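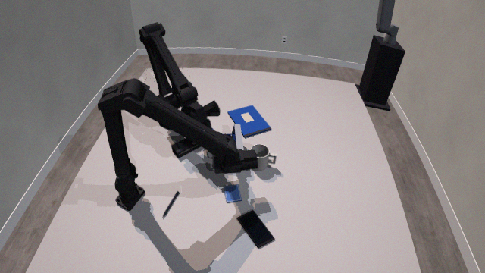

## 4. Recording demonstrations in the simulated room

Most of what goes wrong with a trained policy was already wrong in its demonstrations. Read this section before you record anything, even if you have used Zakanel on real hardware. The simulator makes it very easy to collect a large pile of examples quickly, and a large pile of bad examples trains a bad policy.

The desk layout used here has two arms, a mug, a notebook, a tablet, a pen and a few small items spread over a pale surface. The task is "grasp the mug." The same steps apply to the other layouts in the Grindach set.

### 4.1 Before you record

1. Load the layout and let the physics settle. Objects can drop or slide slightly when they are placed. If you start recording during that motion, the policy will learn from it.
2. Pick the arm that will do the task. Leave the other one parked and powered. Do not delete it from the room, even if it seems to be doing nothing. It throws shadows and blocks part of the view, and the policy will have to cope with both later.
3. Open **Session > Operator** and enter your own name. Shared names such as "lab" or "test" make it impossible to trace a bad habit back to the person who has it.
4. Set the random seed to **per episode**. The default is **per session**, which gives you the same object positions every time. We have asked for this default to be changed.
5. Do at least two practice runs with recording off.

> **Note:** The "Realistic shadows" option is on by default. Leave it on. It does not make the shadows match your real room, whatever the option is called. It does stop the policy from depending on perfectly even light.

### 4.2 Recording an episode

1. Move the active arm to its start pose. Vary this pose a little between episodes.
2. Press **Record** and wait for the counter to move. The button changes color before any data is written, so don't go by the color.
3. Bring the gripper in at about the height of the rim. Slow down before contact.
4. Watch for small upright objects near the mug. If the gripper brushes one, finish the episode anyway and mark it **Contact** in the next step.
5. Close on the mug, lift, hold for two seconds, and press **Stop**.
6. Choose a label: **Success**, **Fail** or **Contact**. The software suggests one for you. Check it against the replay before you accept it.

> **Caution:** The suggested label looks only at the height of the mug. A mug wedged against a finger and dragged upward will be labeled Success. In a check by Larasati Wijaya, 7 of 19 episodes with the suggested label Success showed a grasp that she would not have trusted on a real arm.

> **Caution:** Do not pause in the middle of an episode to think. Paused time is saved as commanded stillness, and the policy will learn to stop there too. If you lose your place, press **Discard** and start over.

### 4.3 How many episodes are enough

The Pemgate quick-start card gives a target number. We have left it out of this guide. It came from one layout and one operator, and we have not been able to repeat the result.

What we suggest instead:

1. Record a first batch with at least two operators.
2. Train on it.
3. Test with the mug in places that were never recorded. Include spots near the tablet and partly behind the other arm.
4. Look at where it fails, and record new episodes there. More episodes in the easy positions will raise your score and very little else.

Keep the failed episodes. Store them in their own folder and leave them out of training unless your method is built to use them.

### 4.4 What a simulated score tells you

A high score in the simulated room means that the policy works in the simulated room. Contact and friction are both simplified here, and the walls are plain gray in a way that few work areas are. Henrik Nolte's notes on moving policies to the Rothe test bench are in Appendix C. Read them before you promise anyone a date.

### 4.5 Common problems

- **Gripper stops short of the mug in every test.** Look for paused time in your recordings.
- **Policy works for one operator's start pose only.** You skipped step 1 of 4.2.
- **Arm heads for the place where the mug used to be.** The seed was left on **per session**. The batch can't be repaired. Record it again.
- **Episodes missing after export.** Known fault in version 9. Export in smaller batches and compare the episode list before and after. Report losses to Geum-ok Choo with the session log attached.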